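Coffee, a Notebook and 358 Pages of Somebody Else's Handwriting

April 12, 2020

So I've been learning to read old handwriting. I know, I know. Other people are growing green onions in a jar on the windowsill and I'm squinting at the word "parsnips" for twenty minutes wondering whether it might be "persons." (It was parsnips. The persons version would have been a much darker recipe.)

It started with a box my aunt gave me when she moved out of her place in Esthorpe. It sat in my hall closet under the vacuum cleaner for ages, and I always meant to go through it properly, and then a couple of weeks ago I was stuck at home with a clean closet as my only ambition for the day and out it came. Mostly it was what you'd expect. Old Christmas cards, a bunch of receipts, a church program, a sewing pattern for a coat that I'm now dangerously tempted to make. And at the bottom, wrapped in a dish towel, a household notebook. It's a fat thing with a cloth spine and 358 numbered pages, and almost every one of them is full.

It belonged to my great-great-grandmother, or possibly her sister. The name inside the cover is just an initial and "Purden," which was the family name on that side, and there were a lot of Purdens with that initial. I've got a theory but I'll save it for when I have more to back it up.

Anyway! I opened it expecting to sit down and read it like a book, and I couldn't read a thing. I mean it. I could pick out numbers and the odd "the," and beyond that it may as well have been waves. She wrote small and slanted and she hated to lift her pen. Her n and u are the same letter. Her r and v are the same letter too, unless she's in a good mood. And she used a long s in the middle of words well after most people had given it up, as far as I can tell, so "dressing" comes out looking like something you'd say while falling down the stairs.

What finally got me going was making an alphabet. I took a sheet of graph paper, wrote the letters down the side, and every time I was completely sure of a word I copied her version of each letter into its row. Sugar was the first one. You can always find sugar in a recipe! That gave me s, u, g, a and r, and with those I got "grate," and with that I got "butter," and from there it was off to the races. If you're starting on something like this, begin with recipes or shopping lists if you've got them. The words are predictable and there are plenty of repeats. Letters are much harder, people go all over the place in letters.

I've settled into a routine now. I get up before the rest of the house, make a coffee, and do two pages before breakfast, and then I stop, even if I'm in the middle of something good. I tried doing ten in one go on a rainy afternoon and by the end I was making things up. I had a whole sentence about a goat that simply isn't there. 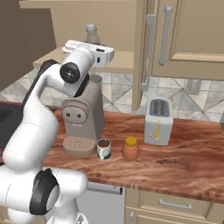 Coffee first, parsnips after.

The other thing I do is type it all up exactly as she wrote it, mistakes and all, with a question mark in brackets after anything I'm not sure of. I was tidying her spelling for the first few pages and I regret it, and I've had to go back and untidy them. She spells "receive" three different ways and I like all of them. Some of the brackets have filled themselves in later, which is the best feeling. There was a word on page 12 that I had down as "bonnet(?)" for a week and a half, and then on page 40 she wrote it again, nice and clear, and it was "basket." Totally different sentence!

Now for what's in it, which I should probably have started with. About a third is recipes, I'd guess, and they're wonderful and mostly useless because she never gives a time or an oven temperature. "Bake until it is done." Thank you, ma'am. There's a ginger cake I've tried twice. The first one I could have used to prop open a door. The second was pretty good, a bit chewy around the edges, and it disappeared in a day, so either it was a success or we're all very bored.

Then there's the accounts, which I thought I'd skip and which have turned into my favorite part. She wrote down everything. Thread, lamp oil, a new kettle, "2 combs for the girls." There's a stretch where she's buying an awful lot of blue ribbon and I would love to know why. Every September she adds up the year, and beside one of those totals she's written "Better" and underlined it so hard the pen went through the paper. I sat there grinning at that one like an idiot. Good for you, whichever Purden you are.

And then, scattered in between, there are little notes that aren't recipes or sums at all. Weather, mostly. Who came by. A cough that went around. A line that just says "Too much wind to think." They're crammed into the margins or squeezed under a pudding, so you can't go looking for them, you have to read the whole page to find them. I think that's what keeps me at it. You're plodding through the price of flour and suddenly there's a person talking.

I'm on page 168 as of this morning, so coming up on halfway, and it's getting quicker all the time. The handwriting changes around page 150, by the way. It gets bigger and rounder and the n's finally look like n's. New pen? New glasses? A different Purden altogether? I've gone back and forth on this a dozen times. The long s is still there, and so is the weird little hook she puts on her d's, so today I'm leaning toward the same person and a new pen. Ask me again next week.

A few practical bits, for anybody who's got one of these in a closet of their own. Clean dry hands, no gloves (I wore gloves the first day and nearly tore a corner because I couldn't feel the paper). Don't press the book flat. I prop mine on two rolled-up towels so the spine isn't straining. Drinks stay on the other side of the room, and I mean the other side, I've seen how I move my elbows. I took pictures of every page by the window on a cloudy day and I do nearly all my reading off the laptop, where I can zoom in as much as I like. Turning the contrast up helps with the faded parts — there's a run of brown ink in the middle that I couldn't see at all until I did that.

And read it out loud! I feel silly saying so but it works. She spelled by ear a lot of the time, and I'd be staring at some jumble for ages, then I'd say it, and there it was. "Nabor" took me a whole cup of coffee.

If any of you have Purdens in your tree, especially around Esthorpe, please leave a comment, I'd be so happy to compare notes. Same goes if you know what "a Cunon cloth" might be. She buys one every spring, it's never expensive, and I've had no luck at all finding out. It could be a shop or a place or I could be reading it wrong, her C's and G's are a menace.

Next time I'll type up the ginger cake with the changes I made, plus a plum thing from page 97 that I'm trying this weekend if I can get hold of any plums. Canned might do. She doesn't say they have to be fresh, but then she doesn't say how many, either.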